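Two grey bins and what ends up in them

The bins have lived on the long table since April, and I get asked about them often enough that I may as well write it down. 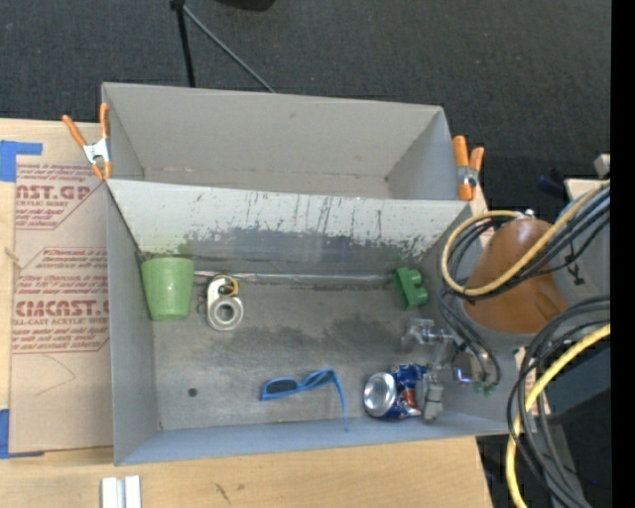
How the bins came about

I used to empty my pockets and bags wherever I happened to be standing. Windowsills, the top of the fridge, the arm of the sofa. When we moved to the flat in Ustden I decided that anything without a place would go in one spot until I had dealt with it. I bought two grey bins second-hand from a woman on Baxter Road who was clearing out a workshop, and paid very little for the pair.

They stand one behind the other on the light wooden table and the rule is simple. Things come in at the front. When I have looked at something and decided it is staying, it goes to the back bin, and from there it gets carried to wherever it belongs. The back bin should be empty most of the time. The front one never is for long.

I keep spring clamps with orange handles on the outer edges. I had them already from putting up shelves, and they cost me nothing extra.

The state of them

They were not new when I got them and they look it. The worst part is the sloping wall between the two, which is scratched all over and has lost its coating in patches, mostly low down. The floor of the front one is stained. I have tried washing-up liquid, bicarbonate of soda and a cream cleaner from Zastari that my sister swears by. The cream cleaner did the most, but the cloudy marks are still there and I have stopped minding. The back one came up better, apart from a dirty line where the wall meets the floor that I can't get a cloth into properly.

I did look at replacing them. Foltberg do a lidded set that would fit the table, but a lid would mean things piling up on top of the lid. I know myself well enough.

What was in there this time

A light green plastic cup, from the picnic set. It belongs in the cupboard over the sink, and it is the one piece that always travels.

A pair of bright blue sunglasses. I bought them at a motorway services when I had left my good ones at home, and now I wear them more than the good ones. They need a hook by the door.

A drinks can, crumpled. This should have gone straight in the recycling. I make a point of not putting rubbish in the bins – the word "bin" doesn't help – and then I do it anyway when my hands are full.

A green toy building block. My nephew's. He has a tub of 600 at his mum's and a smaller one here, and single blocks go between the two houses in coat pockets. I put them in an envelope and hand it over when it gets fat.

A silver metal piece with a thick ring at one end. I have no idea what it came off. Jocelyn Charbonneau downstairs is good with this sort of thing, so it will go down to her before I throw it out. The last mystery part I showed her was from my own wardrobe door.

A thin yellow-gold ring, lying partly over the metal piece. Small rings are the main reason I don't just tip the whole bin out when I am in a hurry. I go through it by hand.

A long shiny strip, at the back. I can't place that either.

How long it takes

Ten minutes if I do it in the evening before the washing-up. Longer if I have let it go, and the longest I have let it go was most of a month, when I had visitors and then a cold. By then there were batteries in there, post, a bicycle light, two odd gloves and a bill for 107 pounds that I had been looking for.

I don't sort by type. I tried that with little trays and spent more time deciding which tray than putting things away. Now I pick up whatever is nearest and deal with it before I touch the next thing.

Next I want to do the drawer under the kettle, which has the same problem but with a front on it. I have bought a divider and not yet opened the packet.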